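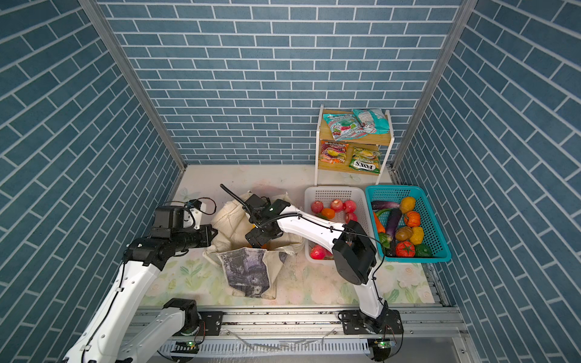

Page last changed: 19 January 2024

Ferneck twin-arm bench
Shared equipment, Tremham workshop, back room

Two small arms on one rail, with a walled work area in front of them. The bench was built here from parts and it is open to all members who have made the short introduction with Estela Domínguez. It is meant for learning and for your own experiments with picking, placing and packing light things. It is not meant for drilling, cutting, gluing or anything hot.

What you get

Two arms, white and black, each with a two-finger gripper
Aluminium rail with both bases fixed on it
Work area closed on three sides, with printed mat
Arm cameras and one fixed camera
Control computer with screen and keyboard (stays in the room)
Stop button on a long cable
Box of things to pick up

Main data

Rail length: 2000 mm
Wall panels: 8 mm board on an aluminium frame, covered with wallpaper
Weight of the frame without arms: 23 kg
Power: one normal wall socket, through the switched strip under the table
Network: cable only
Joining the bench group: free for members, the introduction included

The arms

Both arms came to us as kits from Pluvbridge, and we put them together over the winter. The joints are driven by servos on one common bus per arm. The two arms are built in the same way, so if you have learned one of them you can use the other, but their zero positions are not the same and you must not copy the calibration file from left to right. The files are named LEFT and RIGHT and they are write-protected. If you need to change something, make a copy in your own folder and load it from there.

Please keep the load small. A piece of fruit is fine, a bag of crisps is fine, a full bottle is too much. When the arm is stretched far forward it can hold less than when it is near to the base, and you will hear it in the elbow joint before you see it. If the motor begins to sing, lower the thing down and take it by hand.

The cables at the wrist need some free length. They should make a loose arc when the gripper points down. Please don't tie them tighter to the arm, even if it looks nicer. This was done once and one connector was pulled out of its board, and we have waited three weeks for the new one.

The work area

The first version of the bench had no walls at all. The cameras then saw the whole workshop behind, with people walking and the lamp over the lathe going on and off, and it was difficult to compare one day with another. Now there are walls at the back and on both sides, with a blue brick pattern and white lines between the bricks. The pattern came from the end of a roll that Estela had at home. A plain grey wall was also discussed, but the regular lines help a lot when you check if a camera has been moved: you put the old picture and the new one over each other and you see the shift at once.

The mat has pale leaves and flowers on it. It can be wiped with a damp cloth, without any cleaning product. It shows scuffs and stains by now, and we do not plan to change it before it tears. Crumbs are the bigger question. They are light but they go under the mat and into the corner by the posts, so please use the small hand brush after each session and not only when you can see dirt.

The shelf against the back wall is a small two-tier one with white legs. It stands loose. If an arm pushes it, it moves and no harm is done, but then it has to go back to its place. You find the place by the pencil marks on the mat.

Setups that are ready to use

Packing. A canvas tote bag lies on the floor of the work area, with baskets of fruit and vegetables beside it and snack bags on the shelf. One arm works at the opening of the bag and the other waits next to it or helps. It is the setup most people begin with, and also the one most people stay with, for the bag is never the same shape twice.

Sorting. The same baskets, without the bag. Move all apples to one side, or put the lemon where the potato was. It is good for the first evening.

Shelf. Snack bags from the upper level to the lower one. The bags are slippery and they make a lot of noise, and the fingers must come from the side. It is slower than you expect.

You can of course bring your own setup. Measure before you carry anything heavy here: a thing which is wider than your two hands together is mostly too wide for the gripper, and anything with a long handle will touch the wall.

About working with the bag

The canvas bag is old and soft and it has many creases. This is good for practice but it asks for some patience. The opening tends to fall together, and the handle likes to lie across it. Before you start, open the bag with your hands and fold the handle to the outside. When the arm is already inside the bag, move up first and only then to the side. A sideways movement inside the bag pulls the whole bag with it, and then your saved positions are of no use any more.

The fixed camera cannot tell you much about the inside of the bag. For this you take the arm camera. Please note that the arm camera is mounted with a turn, so on the screen the wall can be on the left and the floor on the right. One gets used to it. There is a setting to rotate the view, but if you record something, leave the setting as it is, so that all recordings in the common folder are equal.
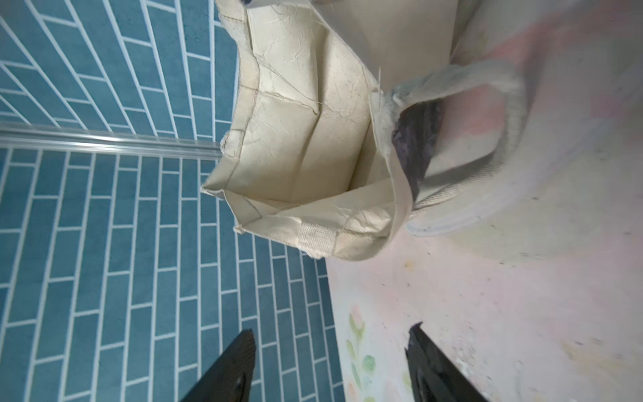

Arm camera view: the open tote bag, with the tips of the two gripper fingers below.

In such a view you should be able to see both finger tips. If only one is visible, the camera has slipped in its holder. Loosen the small screw, push the camera back until it clicks, tighten again by hand. No tool, please. The lens bends straight lines near the corners of the picture, and this is normal and not a sign of damage.

Look also at the pads on the inner side of the fingers. They are dark and have a texture, and they wear down. When the texture is gone the apples begin to turn in the grip. New pads are in the drawer marked Muñoz, together with the double-sided tape. Write in the book when you have changed them and on which arm.

Starting and stopping

1. Look that no hand, cup or sleeve is in the work area.
2. Switch on the strip under the table and wait for the green lights at the rail.
3. Start the program on the computer and choose LEFT, RIGHT or BOTH.
4. Hold the arm lightly while it takes its rest position the first time.
5. Put the stop button where you can reach it without standing up.

To finish, send both arms to rest, support them with your hand and switch off the strip. The arms have no brake. When the power goes away they sink down, and what is under them gets the weight. The bag doesn't mind this, a tomato does.

With BOTH, one person sits at the computer and a second person stays in the room. The two arms can reach each other over the middle of the bench and the program does not check for this in all cases. We have it on the list.

Booking

The bench is booked in the same calendar as the other equipment, under Ferneck. One booking is two hours. You can take two bookings one after the other if the second one is still free on the evening before. There are 173 recordings in the common folder at the moment, and you may use all of them for your own work inside the workshop. If you want to show one outside, ask the person who made it. Your name is in the file header, so please type it correctly at the start.

If the calendar says "service", the bench is taken apart and it makes no sense to come.

What is missing or not finished

The cover over the rail electronics is still open at the back. Don't put drinks on the table.

The right arm has a little play in the base joint. It can be felt if you push the arm at the elbow. For packing it is not important, for exact placing please use the left one until the new bearing is in.

The white cable across the rail will get a proper channel. Until then, do not use it to pull yourself or the chair closer.

A second mat is wanted, with any print, but matt and not shiny. The same for a light lamp with an arm, to use in the evening - the ceiling light makes a strong shadow of the gripper on the opening of the bag.

Parts and costs

The parts list with prices lies in the common folder, file name ferneck-parts. It is kept for those who want to build the same thing at home. The wall panels and the wallpaper are the cheapest part and take the most time. The rail was ordered in one piece, and for a flat with a narrow staircase we would order it in two pieces with a joining plate. The arms are the expensive part, and it is possible to begin with one of them and leave the second place on the rail free.

Contact

Questions and introductions: Estela Domínguez, in the workshop on most evenings, or by the message board next to the door. When you report a fault, write which arm, which joint, and what the program has shown in the last line on the screen.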